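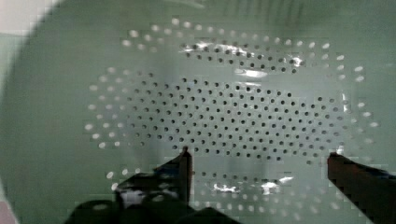 Most of the faults Abena Annan was called out to at Grorton, she says, started at the fingers, and the arm itself was seldom to blame. A finger that has worn at the tip will still open and close on command. It just stops holding what it used to hold.

Chapter 10
Looking After the Gripper

This chapter covers the two-finger gripper and the wrist camera fitted beside it. You will learn to check the finger tips for wear, set the opening width, and clean the lens. Shiny, curved items such as a colander throw bright spots back at the camera, so lighting is dealt with here as well - see page 300.

Before you start, lock out the arm and read the safety notes on page 26.

10.1 Checking the fingers

Open the gripper fully.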